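Notes from the Zirnbridge pottery open day, Sunday, October 26, 2025

The works at Zirnbridge opens its doors twice a year, once in May and once in the autumn. I missed the May one, so I booked early and took the slow train up. From the station it is a walk of 14 minutes along the canal, mostly flat, with one bad stretch of towpath where the bricks have lifted. There is parking behind the glaze shed but it was full when I arrived.

Visitors go round in groups. Ours was led by Yolandi Mkhize, and we began in the slip house, where the clay is mixed with water and passed through a sieve before it goes into the moulds. The floor is sloped so it can be hosed down at the end of a shift. Most of the range is slip-cast. The moulds are plaster, and they wear out: the spout of a jug goes first, then the seam under the handle. A worn mould leaves a thick seam that has to be pared off by hand, and at some point the paring takes longer than it is worth.

## Casting and kilns

We watched a tray of sugar bowls being turned out. The casting has to be left until it comes away from the plaster by itself, and on a damp day that can mean a long wait. Pieces which come out badly at this stage go back into the slip. After the first firing they can't be reused, and those are crushed and sold for paths.

There are two kilns. The older one is gas and was cold, so we were allowed to stand in the doorway and look at the shelves. The newer one is electric and was halfway through a firing, with the door shut and a chart on the wall beside it. Pieter Visser, who loads it, told us the top shelf always runs hotter and he puts the plain white ware there. The blue glaze goes lower down, as it turns grey if it gets too much heat.

Decorating is upstairs. Only the Mollel pattern is still painted by hand, a band of leaves with a thin line above and below. The line is done last, on a wheel turned with the left hand. Someone in our group asked to try it and was given a reject saucer. It is harder than it looks.

## Packing and the seconds shop

The last stop was packing. Cups used to travel in straw, and a few of the old crates are kept by the stairs with the Clolville railway labels still on them. Now it is cardboard and tissue. Handles are wrapped before the body of the cup, and nothing should be able to touch the wall of the box.

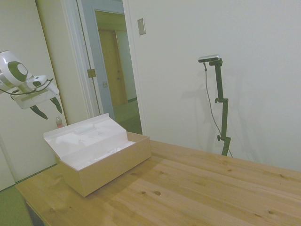
Chelsea Bainbridge thought the tour gave too much time to the kilns and too little to packing, and said that in her years of buying by post every breakage had been a handle. She would have liked to ask what happens to a pot when only the lid is broken. I put that to the shop, and they do sell odd lids, but you have to bring the pot in or send the measurement across the rim.

The seconds shop is in the old stable. Prices are written on the base in pencil. I bought four side plates with pinholes in the glaze and a milk jug that leans slightly. The queue was long by three o'clock and there is only one till, so go before the tour if you want the larger pieces.

Tea was in the yard, with a choice of fruit cake or cheese scones. The tour takes roughly two hours and there are two flights of stairs with no lift. Bookings for the May date open after Christmas.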